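Zunivow Cell: Equipment Planning Meeting
Minutes

Held: Sep 26, 2023, meeting room 2, Fenen site
Chair: Jaxon Carrier
Present: production, maintenance, purchasing, controls, health and safety
Apologies: finance (comments sent by email beforehand)

1. Minutes of the August meeting

Agreed as a correct record, with one change. Under item 5 the words "second arm" should read "second gripper". There is no plan to buy a second arm in this budget year.

2. Actions carried over

Floor loading check for the new cell position: done, no problem found. Report is on the shared drive.

Quotation from Desjardins for guarding: received, see item 4.

List of spare cables and hoses: not done. Maintenance has been short of people. Carried over again.

3. Gripper

Controls reported that the present gripper does the job on single blocks in the open part of the bin but is bulky for work close to the walls. The wiring and hoses also take up room round the wrist. Two options were put forward.

Option A is to keep the gripper and pay for the hoses to be rerouted and clipped properly. This is mostly labour and could be done in house.

Option B is a slimmer gripper from Zarkison. Lead time is 7 weeks from order. Purchasing has asked whether the price includes the mounting plate and is waiting for an answer.

Production prefers B. Maintenance would like A done first in any case, as the hoses will need sorting out whichever gripper is fitted. The chair asked for both to be costed on one sheet before a decision is made. Finance had said by email that anything bought under this heading must be invoiced before the year end.

4. Guarding

The Desjardins quotation covers fixed panels on three sides and one interlocked gate. Health and safety asked for the gate to be wide enough for a pallet truck, and the drawing does not show this. Purchasing to go back to them. It was also asked whether the panels could be reused if the cell moves. Desjardins have said yes, provided the floor fixings are bought new.

5. Bins and fixturing

The trial bin is held with spring clamps. All agreed this is fine for trials and should not go into the production cell. Production would like 4 bins of one pattern, so that a bin can be swapped without teaching the positions again. Maintenance asked for a bolted frame with locating pins and offered to sketch one.

There was a long discussion about surface finish. Controls want a matt coating inside the bins, as bright patches on bare metal are a worry for the vision system. A coating will scratch in use and purchasing were asked to find out what recoating costs. No decision.

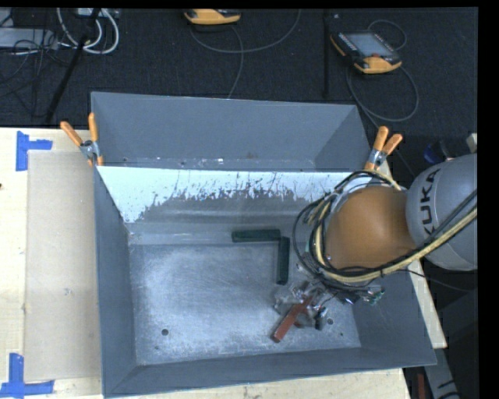 Fig. 1. Trial bin with KUKA arm and gripper, two dark green blocks towards the back (item 5).

6. Cable management and pendant storage

Health and safety want cables off the floor before the cell is handed over. Overhead tray is preferred. A wall bracket is to be bought for each teach pendant. Small items, can go through the normal consumables budget.

7. Budget

Purchasing reported that 40 per cent of the equipment budget is committed. Guarding will be the largest item still to come. The chair asked that the gripper and the bins be kept as separate lines so that one can be put back if the other runs over.

8. Actions

Cost sheet for gripper options A and B: controls and purchasing
Gate width and revised drawing: purchasing
Sketch of bin frame: maintenance
Recoating prices: purchasing
Spare cables and hoses list: maintenance (carried over)
Cable tray route and pendant brackets: health and safety

9. Any other business

Production asked for the meeting to start half an hour later to avoid the shift change. Agreed. The chair will send out the date of the next meeting once finance have confirmed they can attend.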